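Ticket 459 – Reward chart in the Tillero family app keeps resetting
Opened by: Halima Shirima
Status: Closed

Hi there! I use Tillero with my two kids, mostly for the chore chart and the kindness stars, and something is off. My daughter had 89 stars on Saturday-chore level (she was SO proud) and when we opened the app after breakfast she was back to 3. My son's chart is fine. I've logged out and in again, restarted the tablet and checked for updates. She cried, I made pancakes, and we agreed I would write to you.

Reply from Peninah Chege, Tillero support

Oh no, poor kid! Could you tell me whether anyone else in the family has the app on their phone, and which chores are on her chart?

Reply from Halima

My mother-in-law has it on her phone, yes.

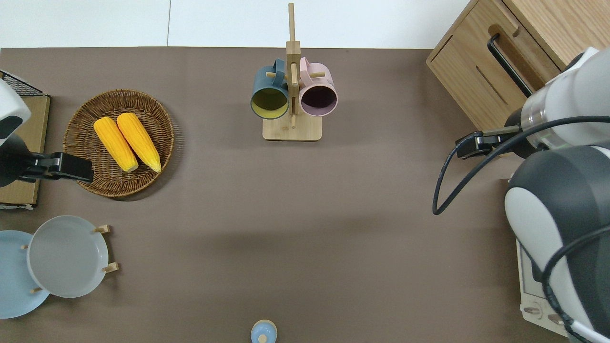
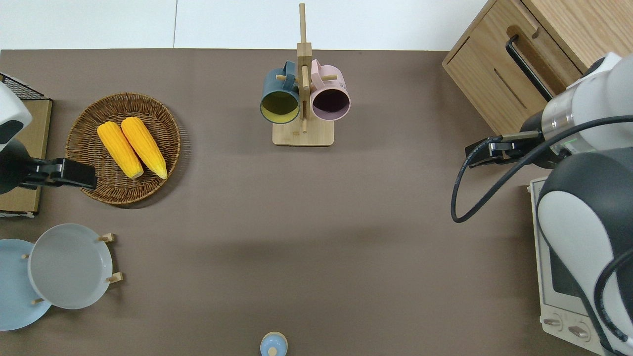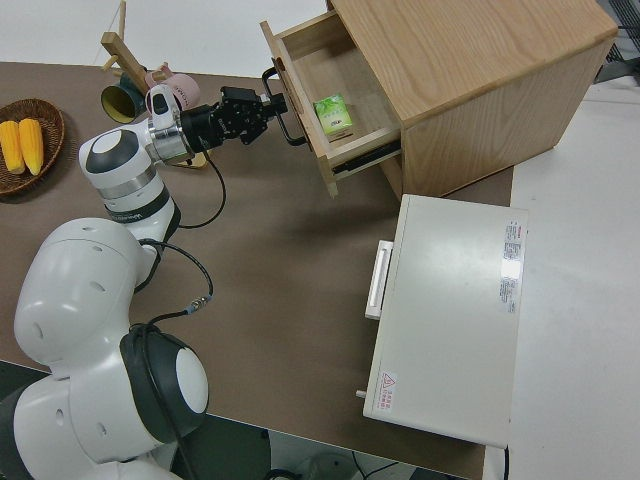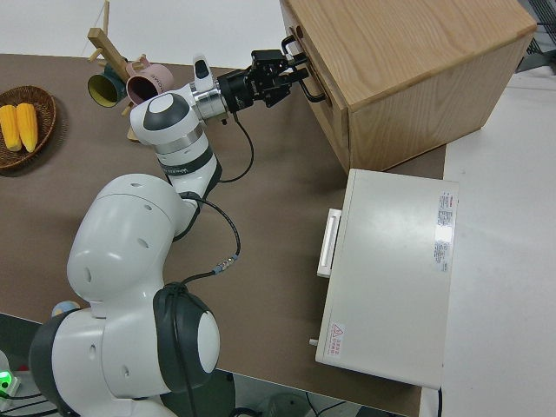 My daughter's chart has four chores on it: feed the cat, make the bed, help set the table, and put things away when you're done with them. That last one is the one we fight over, and I wrote it out in tiny steps so she can't argue. Hang your mug back on its peg, like the teal one and the pink one on the little mug tree, then books on the shelf, then shoes by the door. Each step is its own star, so she earns them pretty fast. Could that be too many steps for one chore?

Reply from Peninah

Steps are fine, you can have as many as you like. I think it's the second phone. Does Grandma's app say "Start new chart" at the top? If she tapped it, the old stars go into the archive and the count starts over on every device.

Reply from Halima

Just called her. She tapped it – she thought it meant a new page, like with stickers on paper. How do I get the old ones back?

Reply from Peninah

Go to Family, then Charts, then Archive, pick your daughter's name and hit Merge. While you're there, switch Grandma to "can give stars" so she can't start a new chart by accident.

Reply from Halima

It worked! She has 92 now, with the three from this morning on top. Grandma is switched over and says sorry. You can close this one, thank you so much!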